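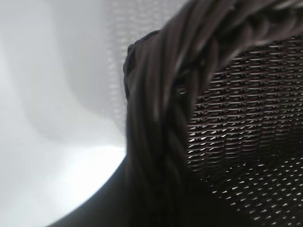

1/ Wicker rules, a thread

Okay, I've been promising to post our house rules for grasping woven stuff with a wrist camera on the arm. Dark braided rim, pale background, light coming through the weave. If you work with baskets you already know why I'm tired.

2/ Rule one: the rim is the grasp target. Never the wall. The gaps in the weave wreck depth estimates, and we had a planner at Gekulholm that kept trying to pinch a hole. It was very confident about it too!

3/ Rule two: set your exposure on the dark thing. If your wrist camera meters off a white background, the outside of a dark basket turns into one black blob and the segmenter will happily call it shadow. Lock it before the approach, and write the value in the run log (please, I'm begging).

4/ Rule three is Jinlong Lü's and I fought it for months. Final approach at a quarter of normal speed once the rim fills more than half the view. I said it would kill our cycle time. We've done 3,747 grasps since then and I've stopped complaining.

5/ Rule four: force limit before vision limit. When you're this close the picture goes soft in places and you can't trust it for the last bit. Stop on contact force, back off, try again. Six tries max and then a person takes over. A person with a name, on the shift sheet.

6/ Somebody always asks about the lumpy spots where the braid wraps over itself. We steer clear of those. Kyu-ri Heo went through 841 failed grasps from the Mekonnen runs and 215 of them were on a lump — the fingers roll right off.

7/ Rule five, labeling. If only a piece of the basket is showing, label the piece. Don't draw in where you think the rest goes. We had two annotators doing it two different ways for most of July and I'm still finding it in the data.

8/ Things we haven't settled: whether handles get their own rule, and what to do with baskets that have a cloth liner. The Dornovgate folks treat liners as a separate object. I kind of like that but it doubles the labeling.

9/ The write-up goes in the Hadska handbook once Kyu-ri has had her red pen on it. If you have a rule for wicker that we're missing, reply here and I'll bring it to her.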